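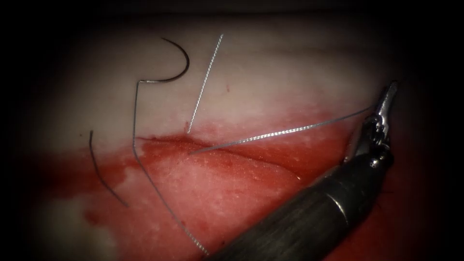

Faden unter Zug: Das Instrument hält das Fadenende, links davon liegt der Schnitt im Gewebe.

Anrechnung vor Einschreibung
Berufsbegleitende Fernstudiengänge werben mit kurzen Studienzeiten. Wie kurz sie ausfallen, entscheidet sich bei der Anerkennung früherer Leistungen.

Wer nach einer Ausbildung oder einem abgebrochenen Studium an eine Fernhochschule wechselt, bringt in der Regel verwertbare Leistungen mit. Geprüft werden sie modulweise. Maßgeblich sind Lernergebnisse, Niveau und Arbeitsaufwand, der Titel einer Lehrveranstaltung spielt eine untergeordnete Rolle. Ein Modul »Statistik I« kann an der Zielhochschule als Wahlfach landen, wenn die Inferenzstatistik fehlt.

Der Fernhochschulverbund Henia lässt die Prüfung vor der Einschreibung zu. Eingereicht werden Modulbeschreibungen in der Fassung des jeweiligen Studienjahres, Leistungsübersicht und, bei beruflicher Vorbildung, der Rahmenlehrplan. Im vergangenen Studienjahr gingen dort 219 Anträge ein. Bei 44 davon fehlten Modulbeschreibungen; diese Verfahren ruhten bis zur Nachreichung. Der Bescheid nennt für jedes Modul die angerechneten Leistungspunkte und, bei Ablehnung, die festgestellte Abweichung.

Skevach, ein Anbieter mit Schwerpunkt Gesundheitsberufe, arbeitet mit pauschaler Anrechnung. Für anerkannte Ausbildungsabschlüsse gelten feste Kontingente, in der Pflege bis zu 2 Semester. Das Verfahren ist schneller, lässt aber wenig Spielraum: Fachweiterbildungen außerhalb der Liste werden nur auf gesonderten Antrag berücksichtigt, und die Einstufung erfolgt dann erst nach Studienbeginn. 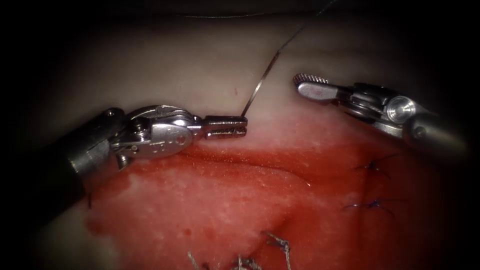 Zwei robotische Instrumente am Gewebe, vom linken führt ein dunkler Faden nach oben.

Unterschiede bestehen auch bei den Gebühren. Am Institut Halilović kostet die Einzelfallprüfung mit anschließendem Einstufungsgespräch fast 1.000 Euro. Der Betrag wird bei Einschreibung auf die Studiengebühren angerechnet, bei Nichtaufnahme verfällt er. Wunstead erhebt keine Prüfgebühr, berechnet den Studiengang jedoch zum vollen Preis, unabhängig von der Zahl der erlassenen Module. Verglichen werden sollte daher der Gesamtpreis nach Anrechnung.

Zu beachten sind ferner die Fristen. Für einen Start im Oktober verlangen die meisten Anbieter vollständige Unterlagen bis Mai. Benotete Leistungen gehen bei vergleichbaren Notensystemen mit ihrer Note in das Abschlusszeugnis ein, außerhochschulisch erworbene meist als »bestanden«. Für die Zulassung zu einem späteren Masterstudium kann das die Berechnung der Durchschnittsnote verändern. Auskunft gibt die Prüfungsordnung, meist im Abschnitt zur Anerkennung und Anrechnung.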